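Section 4. Setting up the water softener under the sink

The Bandik softener is sold as a one-hour job. Allow an afternoon, and read all of this section before you touch the stopcock.

4.1 Test the water before you set anything. The box has a test strip in it. Use two if you can get them — a single strip will happily tell you whatever the light in the room suggests. The factory setting is 17, and it suits very few homes.

4.2 Turn off the mains supply and open the cold tap until it runs dry.

4.3 Fit the bypass valve with the arrow pointing towards the softener. Hand tight, then a quarter turn. The leaflet from Tratska says half a turn, which we would not trust on plastic threads.

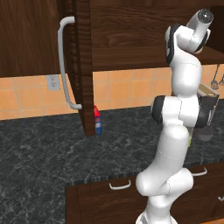
Does the drinking tap need to be softened as well?
Leave it on the hard supply. Fit the tee before the bypass valve, so that the kitchen cold tap never passes through the resin.

4.4 Push the drain hose on to the spigot and clip it. Leave an air gap at the waste pipe.

CAUTION: Never push the drain hose down into the trap. Dirty water can be drawn back into the unit.

4.5 Fill the salt bin to the line. Tablet salt only. Dranosia sells a "premium" tablet at a higher price, and we have yet to see what the extra money buys.

4.6 Open the mains slowly, with the bypass still closed to the softener. Check every joint with dry kitchen paper, then open the bypass.
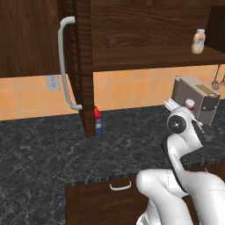 Written by the Gbeho fitting desk | Last checked 2023-08-12

4.7 Hold the REGEN button for seven seconds to start the first rinse. It takes about 105 minutes. The display counts down, but it tends to sit on the last minute for a while. Leave it alone.

4.8 Set the capacity to 4,000 litres and test the softened water again in the morning. If it still reads hard, lower the figure.

NOTE: The "eco" mode puts off the rinse until the resin is nearly spent. We suggest leaving it off until the unit has been through a few rinses, whatever the advert claims.

NOTE: The salt light works on a timer and does not measure salt. Lift the lid and look.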